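Reading time: 4 min
Print this page | Send by e-mail

Thursday, late evening, Terholm

I write this on the bed because the chair in room 117 has one short leg and I do not trust it. The hotel is the Drumside, up the hill behind the harbor. We booked it for two nights and we will stay both, although Chie wanted to change after she saw the shower.

The morning was mostly waiting. The ferry from Kustgate should leave at nine, and at nine we were still standing in the hall with our bags, looking at a screen that said "boarding soon." A woman with two sleeping children had the only good bench. I bought a coffee, then I was sorry, because the sea outside the breakwater was not calm. I sat in the middle of the boat and looked at one point on the horizon, as my aunt taught me. It worked until lunch.

I have to write down the thing about the deposit, so I remember it correctly later. When we arrived, the young man at the desk asked for 1000 in local money, cash, for the key and "possible damages." This was not in the booking. I showed him the e-mail on my phone and he read it very slowly, all of it, also the part about parking. Then he called Ms. Ó Dubhghaill, who manages the place, and she came out with her glasses on her head and said the deposit is only for the summer groups. She gave us two vouchers for breakfast, but breakfast was already included, so I am not sure what we won. She was kind, I must say. She drew a map for us by hand and marked where the pavement is icy.

December is maybe not the month for Terholm. Half of the restaurants have a paper on the door. The cable car is closed for service and the man there told us it opens "after," and he did not say after what. So we walked up the old road instead. It was dark before four o'clock. I had read this in the guidebook, but to read it is different from having it happen to you on a hill. Coming down, Chie held my sleeve and sang the whole way a song from a TV commercial, and now I have it in my head.

We ate at Hayashi, which is a small place with steamed-up windows near the church. The owner is Wakana Higuchi, from Sendai, and when she heard Chie speak she came out of the kitchen and they talked so long that my soup got cold. I understood maybe one word in five. Later Chie translated: she came for one winter to help a cousin, and the cousin left and she stayed. She told us we must not take the first bus to the lighthouse, because the driver goes directly and does not stop at the seal beach. The second bus stops, if you ask.

The fish was very good. It came with a pickled thing, yellow, and I forgot to ask the name of it. I ate mine and most of Chie's.

I spent too much today. The ferry, the lunch sandwich, the gloves (I left my good ones at home on the radiator, I can see them there). I want to keep the rest for the train on the way back, where I would like one time in my life to pay for the quiet car.

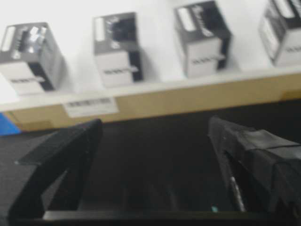
The quiet car must be reserved the day before, so I will ask at the desk after breakfast, if it is not the same young man. Second bus to the lighthouse. Ask the driver for the seals. Call my sister. Chie is already asleep with the lamp on and the radiator is making a noise like somebody stirring a cup.

Comments (3)

Nesma Tahiri
We had the same deposit question at the Drumside in spring! They gave up as soon as I showed the booking. Did you see the seals in the end?

Rizal Osman (author)
Yes, but far away, and the driver forgot us and we had to knock on the window. I will write the next day when I can read my own handwriting.

Nesma Tahiri
Please do. The yellow pickle is probably daikon, by the way.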